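Chapter 5
Small Vessels on the Table: Bowls, Cups and Their Order

5.1 Introduction

In every home there is a surface where small things come to rest. It may be a kitchen bench, a dining table or the lid of a chest freezer in the laundry. On this surface we find bowls, cups and little containers, some with food in them and some with other things. The student of household management often passes over these objects, for they are cheap and they seem to need no study. The present chapter takes the opposite view. A person who can set out, sort and put away the small vessels of one meal has already learned a great part of what is needed for the larger work of a kitchen.

The previous chapter dealt with large cookware and with the storage of heavy items in low cupboards. We shall now consider the light vessels, by which we mean any bowl, cup, beaker or tub that can be lifted with one hand when it is full. Plates are treated in Chapter 6, together with trays.

5.2 The Meaning of the Word "Vessel"

The word vessel is old, and in daily speech it has almost been replaced by the names of particular objects. We keep it in this book for a practical reason. In many households the same object is called by several names. What one member of the family calls a cup, another will call a beaker, and a third will call a pot if it once held yoghurt. In the home of my aunt Zineb Badawi, a certain blue tub was known as "the Umska", from the name printed on its lid, and it kept this name for years after the lid was lost. A general word saves us from such quarrels.

A vessel has a mouth, a wall and a base. The mouth is the open end, and its edge is called the rim. A wide rim makes a bowl easy to fill and easy to pick from, but it also takes more room on the shelf. A narrow mouth protects the contents and makes cleaning slower. The rounded rim, common on plastic bowls, is comfortable for the fingers and for the lips of small children, and it has no sharp edge to chip. If the rim is rolled under, however, water may stay in the fold after washing, and the bowl should be left to drain upside down.

5.3 Colour as a Means of Order

Coloured plastic vessels are found in most homes with children, and also in many homes without them. Their colour is usually chosen for pleasure. It can also be put to work. The household may decide that one colour belongs to one person, or to one kind of food, or to one shelf. The second arrangement is the most useful where a member of the family has an allergy. The third is the easiest for young children to follow, for they can match a cup to a coloured sticker before they are able to read.
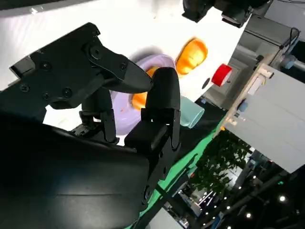 A colour system fails when it has too many rules. Loubna Badawi, who tested the exercises of this book in her own kitchen in Plorken, began with a separate colour for every meal of the day. After 2 weeks the family had returned to taking whatever was on top of the pile. She then kept a single rule, that orange was for fruit, and let the other colours go free. This rule was still observed the following June, even by the grandfather, who had argued against it.

It should be remembered that strong colours may fade with frequent washing in hot water, and that pale colours such as lavender or cream may take a stain from tomato, turmeric or beetroot. A stained bowl is not a dirty bowl, and it need not be thrown away. It may be moved to dry goods, buttons or pegs.

5.4 One Thing Inside Another

To place a small object inside a larger one is perhaps the oldest method of saving space. We distinguish two cases.

Nesting is the placing of vessels of the same family inside each other, the smaller in the larger. A good nest comes apart without force. If two cups hold fast, the outer one may be stood in warm water for a short time while the inner one is filled with cold.

Gathering is the placing of different objects in one bowl so that they may be carried together. It is much used in clearing the table. The worker chooses the widest bowl, sets it near the edge, and puts the small items into it one after another. Tall and narrow items go in last, lying on their side if they cannot stand. A cup that rolls should be placed in the bowl early, before it finds its way to the floor.

5.5 The Working Surface

A white table top is pleasant to look at and shows crumbs and spills at once, which is helpful in the preparation of food. Under a strong lamp it can be tiring for the eyes. A worker who sorts vessels in the evening may find it better to move the lamp to the side, or to lay down a plain cloth of a darker colour.

5.6 Aims of the Chapter

After studying this chapter, the reader should be able to name the parts of a simple vessel, to choose a rule of colour that suits the household, to explain the difference between nesting and gathering, and to clear a small table in a sensible order. The method of clearing follows the one taught by the Ghoneim course in home management, with small changes in the order of steps. It begins in the next section with the table as the last person has left it, before anything has been moved.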